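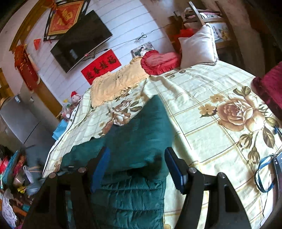 The teal one, on the guest bed

puddlejumper44
Okay, puffer people, I need opinions. I've had this jacket since before we moved to Rullivthorpe and I love it, but it's gone flat across the shoulders and it smells like a basement. The tag is long gone. Has anybody washed one of these at home and lived to wear it again? The cleaner in town wants 37 dollars and I'm cheap.

marlo_knits
Wash it! Front loader, gentle, cold, and a real down soap. I use Ultia, the unscented kind. Then dry it on low forever. I mean FOREVER, mine took most of an evening and I watched two movies.

oldgravel
I'd pay the 37. I ruined a good one in December in my own machine. Top loader with the post in the middle, it grabbed a sleeve and ripped the seam open and I was picking feathers out of the drum for weeks.

marlo_knits
Well yeah, a top loader with an agitator will do that. I said front loader.

oldgravel
Not everybody has one. And the cleaner has insurance.

puddlejumper44
Mine's a top loader, ugh. There's a laundromat on the Zarnness road with the big front loaders, so maybe that.
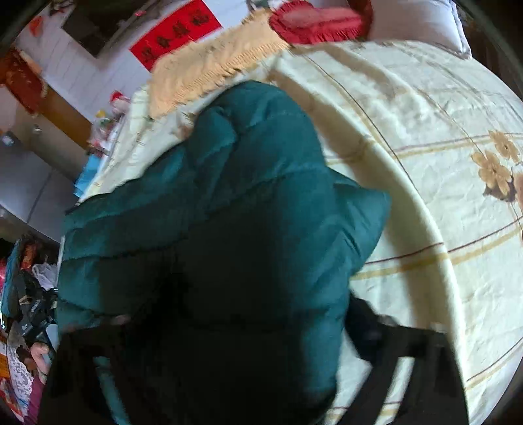
Also I'm not even sure it IS down. I bought it secondhand and it never had that crunchy feather feel when you squeeze it. No quills poking out of the seams either. Would you wash it different if it turned out to be the fake stuff?

tentpole_yuen
Synthetic is way easier. Regular soap, no fabric softener, low heat, done in an hour. Pinch one of the puffy rows and roll it between your fingers. Down has little hard bits in it, poly feels like a pillow.

Edit: not the Yuen jacket people, I get asked that all the time lol

marlo_knits
I'd still use the down soap either way. It won't hurt poly and you're covered.

oldgravel
It's also twice the price of normal soap.

beansontoast
Throw in tennis balls! Clean ones. They bang around and break up the clumps. My dryer sounds like a shoe store falling down the stairs but it works.

tentpole_yuen
Dryer balls, please. Tennis balls can leave fuzz and the dye comes off if they get hot. Ask my white vest.

beansontoast
I've used the same tennis balls for years and never had green anything - maybe your dryer runs hot?

puddlejumper44
Did the pinch test and I THINK I feel little bits? Or I'm talking myself into it. Going to the laundromat with the down soap and somebody's balls. Will report back.

oldgravel
Zip it up first and empty the pockets.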